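On the Bench: the Tyagi two-armed packing kit

Members who have been asking since March whether the co-op should spend its equipment money on a robot will be pleased to hear that one is now on approval. Members who have been asking that we fix the roller door first will be less pleased, but the roller door people haven't called back and Tyagi did.

The kit is sold as a bench-top packing cell for small grocers and food hubs. For your money you get two arms, the grippers, a wrist camera and a fixed one, a licence for the software and a manual translated by somebody with strong feelings about commas. You supply the table. Tyagi recommends a white one in front of a plain wall, and we have obliged, so the back corner at Gidside now looks like a dental surgery. Cheuk-hei Chiu and Yi-chun Kwok did the set-up. The brochure allows 60 minutes for this. They were at it well past morning tea and had words with a cable clip.

The first job we gave it was the one every packer on the early shift grumbles about, namely getting a soft bag to stand up and stay open while something goes into it. Boxes are easy. Boxes have opinions about their own shape. A cloth bag with rope handles has none, and will lie down the moment you turn round for the carrots. 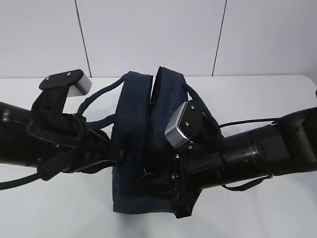 Tyagi's answer is to teach by demonstration. You steer the arms through the job yourself, the software records it, and after enough recordings it has a go on its own. The sales sheet suggests 36 demonstrations per task. Cheuk-hei did the full number for the bag routine and reports that the first six are rather fun. By the end he was steering with the glazed look of a man backing a trailer down a long driveway.

What you're paying for, mostly, is the pair of arms working together. One-armed kits are cheaper, and Oltley will lease you a perfectly decent one by the month, but anyone who has tried to open a zipped bag one-handed with a toddler on the other hip knows the limits of that arrangement. The second arm earns its keep by holding on.

The wrist camera is the other selling point, and here I'll admit to being won over. The fixed view is fine for knowing where the bag is. It's much less use for knowing what the fingers have got hold of, and with fabric there's a large difference between a good pinch and a hopeful one. The close view goes straight up on the screen beside the bench, and Yi-chun found she was steering by it almost entirely by the second afternoon.

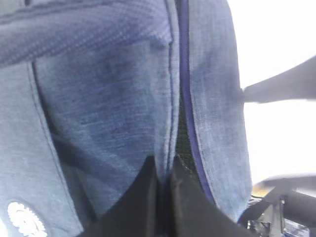 Getting a grip: the wrist camera's view of fingers, fabric and zipper.

On to groceries. The kit comes with a ready-made routine for "assorted produce", which in Tyagi's view of the world seems to mean things that are firm, clean and sold singly. We put a lemon and a cucumber on the table as a fair opening offer. We have not yet tried silverbeet. There's a page in the manual on leafy vegetables and it reads like a letter from a solicitor.

Grip force is set on a slider from 1 to 10, and I'd ask whoever does the next round to write down what they used. I'd also ask them to put the slider back afterwards. The setting for a pumpkin and the setting for a ripe pear should not be discovered in the wrong order.

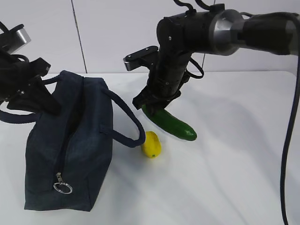 Tonantzin Trujillo wrote in to say that she has no quarrel with the arms but would like to know who is going to wipe them down, given that the packing bench gets sprayed twice a shift and the manual says nothing wetter than a damp cloth. She adds that she can pack a bag, answer the phone and tell off a delivery driver all at once, and would like that noted when the money is discussed. It has been noted.

She's right about the cleaning. I've put it to Tyagi and been promised a reply from their Brivasbridge office. There are covers available, at extra cost, in one colour.

My own view so far: the hardware is solid, the software is better than the brochure deserves, and the price is hard to swallow for an outfit that packs 61 bags on a good morning. If the Brivasbridge people will do a proper lease, with servicing thrown in, I'd be inclined to keep talking.

The kit stays at Gidside until the end of the trial period. If you'd like a turn at steering, see Yi-chun after the early shift, and bring your own bag. She'd particularly like to see some floppy ones. Anyone with news of the roller door, please ring me at any hour.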